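# Stodley landlord's "hotel-ready" room promise meets a pile of laundry

Students moving into Stornetano House in Stodley this December are being offered something the building's managers call a hotel-ready room. For an extra 60 dollars a month, residents get their bed made, their clothes folded and their floor cleared once a week. The service is run by Trikimer, a housekeeping firm that took over cleaning at the building in the fall.

The pitch is simple enough. Whether it's worth the money is harder to say.

Trikimer's leaflet, pushed under every door last month, says a bedroom can be put in order in 12 minutes. That covers stripping and remaking the bed, folding whatever clothing has been left on it and wiping down the desk. The leaflet doesn't say how big a bedroom, how much clothing, or who did the timing. Asked for the figures behind the claim, the firm sent a second copy of the leaflet.

Residents who have tried the service give it mixed marks. One second-year student on the top floor said her sheets had never been so flat, and that she would keep paying through exams. Another said his T-shirts came back folded to three different sizes and stacked with the largest on top. A third canceled after two visits. She had expected someone to put the folded clothes away, but drawers and closets are left out of the basic plan. Having them opened and filled costs more, and the leaflet mentions this on the back in small type.

There is also the matter of the beds themselves. Stornetano House was refurnished two years ago with upholstered headboards, and several residents complain that fitted sheets work loose at that end within a night or two. Trikimer says its staff tuck and smooth the sheet at each visit. It makes no promise about what the bed will look like the next morning, which is when most people would care.

The tenants' group, Tekleab, has been collecting responses since the service started. Of the 147 residents who answered its survey, nearly half said they would rather see the laundry room fixed. Two of the dryers there have been out of order for weeks, and tenants say that's why so many shirts end up spread over beds in the first place. Tekleab wants the building to deal with the machines before it sells anyone on folding.

The managers replied in writing that the two things come out of separate budgets. They said repairs were "in hand" and gave no date. They also said that up to 200 rooms could be signed up for the weekly visit, though they wouldn't say how many have been so far. If take-up was strong, that would be an easy number to share.

None of this makes the idea a bad one. Plenty of people hate folding, and some residents work evening shifts on top of a full class load. A made bed is a nice thing to come home to. But 60 dollars is a fair bit to ask for a job that the firm itself says takes 12 minutes – and four or five of those visits a month still add up to an hour at most. Anyone tempted should read both sides of the leaflet and ask about drawers.

Sign-up is open at the front desk until the end of the month. Residents who join can cancel after the second visit, according to the managers, but the first month's fee won't be refunded. Tekleab says it will publish its full survey results in January.
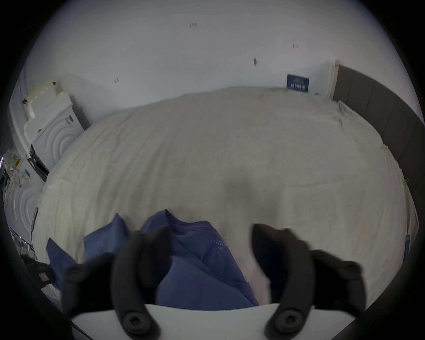
A blue T-shirt lying crumpled on an off-white sheet.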